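Ulex mobile picking arm (Prestura): review after one stock cycle
Reviewed by Esi Quartey

The Ulex is a single-arm mobile picker for small stockrooms. It has a head camera, a second camera at the wrist and a two-finger gripper, and it is sold for sites that can't justify fixed conveyors. Owusu, which handles returned and sample goods for toy retailers, leased one unit in September for its sorting room. I was given access to the shift logs and to the four staff who work beside it.

The sorting room uses ordinary wire shelving on casters. Stock is mixed: plush, moulded plastic toys, small cartons, bags. Items are not slotted, and there are no bin labels the machine can read. Prestura's sales sheet says the unit needs neither, and that claim was the main thing I wanted to check. 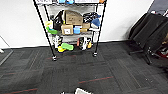 Mixed stock on wire shelving, with the tip of the gripper at bottom centre.

Setup took two days. Most of that was spent on the floor map and on shelf heights, which have to be entered one tier at a time. The menu for this is poor. If a tier is entered in the wrong order, the whole unit has to be deleted and entered again. Chun-hung Yang, who did the setup, now keeps the heights on a sheet of paper taped inside the supply cupboard.

The log covers 2262 attempted picks. Cartons gave the least trouble. Plush was acceptable at the slow speed setting and poor at the fast one. The weak area is anything with a strap, a cord or a handle. Of the failures, 298 were recorded as "obstructed grasp", and when Barış Karaca went through them by hand he found that bags made up most of that group. A handle that stands up from the bag is a reasonable target from the head camera. At the wrist, a cord lying close behind it can be taken for part of the same object, and the arm stops and asks for help. 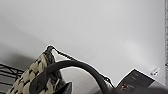

Fermont, October 19, 2019

Help requests are where the staff notice the machine. Each one sends a tone to a handset, and somebody has to confirm a grasp point on a small screen or walk over and move the item. The maker allows for one operator per three units. At Owusu, one unit used close to half of one person's shift in the first two weeks and less than a quarter by the end of the period.

The duties have shifted accordingly. Before the lease, all four staff sorted and shelved. Now two sort, one shelves the awkward goods by hand, and one holds the handset. Nobody was let go and no hours were cut, though a vacant evening position was left unfilled. Ohemaa Quaye, who has the handset most often, told me there is less bending for the low shelves and more standing still, and that she would sooner rotate the job every two hours. The rota was changed to do this. Lakmal Miah objected to the tone, which can be lowered but not turned off.

Pay grades have not been changed. Confirming grasps is still classed as general sorting, although it takes training and the person doing it is named in the error log. I would want that settled before signing a longer lease.
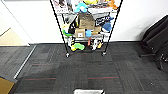 Reach and clearance are as specified. The arm worked on the lowest tier without trouble, but it needs open floor in front of the shelving, and chairs have to be kept well to the side. It will plan around a chair that stays put. A chair that has been moved since the last map update costs a stop and a rescan of some 600 milliseconds, or longer if the head has to turn.

Battery life was adequate for one shift. The charger is loud. Finger pads are a wear item, rated by Prestura for 1000 grasps on rough surfaces, and ours were replaced once, a little early, after a run of cardboard. Replacement takes five minutes with the supplied hex key.

Good: low-tier access, carton handling, plain error log, easy pad changes.
Poor: shelf setup menu, straps and cords, alert tone, support by email only.

Suitable for a stockroom where most goods are boxed and where one person can be spared for it at the start. For rooms that handle mainly bags, wait for the next wrist camera update and ask to see it run on your own stock.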